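Chapter 7
Comparing Hand-Held Grippers on Cloth 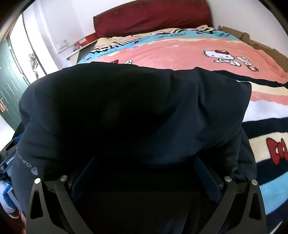
Most gripper tests use rigid parts. A block of known width is placed in a known position, the fingers close on it, and the result is recorded as held or dropped. The method is simple and repeats well, but it says little about how the same fingers will behave on a jumper, a towel or a bed sheet. Cloth has no fixed width. It folds under load, slides over itself, and can be held firmly at one point while the rest of it falls away. A gripper that scores well on blocks may score badly on cloth, and the reverse is also found.

This chapter deals with the comparison of two-finger grippers on soft goods, using hand-held tools with a camera mounted behind the fingers. The reader should already know how to calibrate the camera (Chapter 4) and how to log finger opening against time (Chapter 5). The force measurements of Chapter 6 are used in Section 7.4 but are not needed before then.

By the end of the chapter you should be able to:

set up a cloth trial that another person can repeat;
choose between pinch, scoop and bunch grasps for a given garment;
score a grasp on more than a held-or-dropped basis;
judge from the camera view whether a recorded trial is fit for use;
state the limits of a comparison made with a hand-held tool.

7.1 Why use a hand-held tool

An arm adds its own errors to any gripper test. If the wrist arrives 3 mm too high, the fingers close on air, and the fault is counted against the gripper although it belongs to the controller. Holding the gripper by hand removes the arm from the test. The operator brings the fingers to the cloth, adjusts the approach by eye and closes them. What remains is mainly the shape of the fingers, the surface of the pads, the closing force and the skill of the operator.

The last of these is a real source of error and must be dealt with openly. An operator who has used one tool for a week will do better with it than with a tool picked up that morning. In the Porncombe trials, which supply most of the worked figures in this chapter, each operator was given 12 practice grasps with each tool before any grasp was recorded, and the order of the tools was changed from one operator to the next. Neither step removes the effect of practice. Together they spread it more evenly across the tools.

A second advantage is the choice of setting. A hand-held tool can be taken into an ordinary bedroom and used on an ordinary bed, where the surface under the garment is soft, patterned and uneven. A bench trial on a plain grey mat is easier to control, but a mat does not give way when the fingertips press on it. Section 7.3 shows that this difference alone can change the ranking of two tools.

7.2 The tools compared

Three tools are used throughout the chapter. They are referred to by the names under which they were tested.

The Gullow has long, narrow fingers with smooth tips. It reaches easily under a hem and is well suited to a single layer of cloth. Its grip area is small, and a heavy garment tends to turn about the point of contact.

The Atirach has broad fingers with ribbed pads. It takes up several folds at once and holds them without turning. It is poor at separating one layer from another.

The Marwat has fingers of middling width and a pad that can be changed. It was tested with smooth and with ribbed pads, and the two sets of results are given separately. They should never be added together, as the change of pad has more effect on the score than the change of finger width.

All three were fitted with the same model of camera, set to the same exposure and fixed at the same distance from the fingertips. If the cameras differ, a comparison of the grasps can still be made, but a comparison of the recordings cannot.

7.3 Effect of the surface beneath

Let a garment lie on a surface and let the fingers press down before closing. On a hard surface the tips stop at the surface, and the depth of the grasp is set by the thickness of the cloth. On a mattress covered with a blanket the tips continue downward, and the blanket rises between them. Two results follow. The fingers can reach further beneath the garment, which helps the grasp. They can also take hold of the blanket together with the garment, which spoils it.

The second result is called a double pick. It is easily missed during a trial, because the garment does come up when the tool is raised. It must be looked for in the recording. Where the garment is dark and plain and the blanket is light or patterned, a double pick can usually be seen at the fingertips. Where the two are alike in colour, the operator should lift the garment clear and check by hand before scoring.

Of 800 grasps recorded at Porncombe, 600 were made on beds and the rest on a bench. The bench grasps were too few to support a ranking of all the tools and pads, and they are used here only to show the direction of the effect.

7.4 Scoring

Held or dropped is kept as the first score, because it allows comparison with older work. Three further scores are added: the share of the garment clear of the surface after the lift, the movement of the cloth between the pads during the lift, and the presence or absence of a double pick. Each is read from the recording by a person who did not carry out the grasp.

The scores are reported side by side. Adding them into a single figure requires weights, and the proper weights depend on the task. For folding, movement between the pads matters most. For clearing a bed, a grasp that turns or slips a little may still be good enough, provided the blanket is left where it was.

Before reading further, set up one garment on a bed and make ten bunch grasps with whatever tool is to hand, without changing the approach angle. Record the four scores for each. The spread in these results should be kept, as it is needed for the sample size calculation in Section 7.5.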